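Search this site Search Go

Small kitchen habits that make healthy eating easier

I used to be terrible at eating well on weeknights. I'd come home hungry, open the fridge, see nothing I fancied and end up with toast again. What helped me most was changing a few silly little things around the kitchen, so here are my favorites!

Wash the fruit when you get home
Grapes and apples get rinsed and dried before I even put the bags away. Berries I leave until I'm ready to eat them (they go fuzzy so fast otherwise). If the fruit is ready, I grab it – if it isn't, I go looking for crackers.

Cook beans once, eat them all week
I soak a big bag on Saturday night and simmer it Sunday while I do the laundry. Most of it goes into small tubs in the freezer. Mine are the Sundqvist ones with the blue lids, but any tub that closes tightly will do. Leave a little space at the top, or the lid pops off!

Move the salt
Mine lived right beside the stove and I was throwing it into everything without tasting. Now it's up on the second shelf and a jar of dried oregano has its old spot. Lemon juice helps a lot too, especially on greens and fish.

Use a smaller plate
I dug out my 7-inch plates last July and started having dinner on those. I can always go back for more, and some nights I do, but plenty of nights I'm happy with what I had.

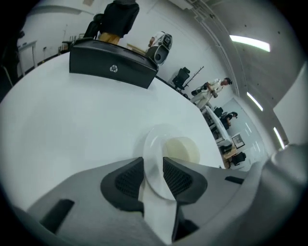 Keep water where you can see it
A full pitcher goes on the table first thing, with cucumber or a few mint leaves in it if I have them. I try to finish it by 6 and then fill it once more for dinner.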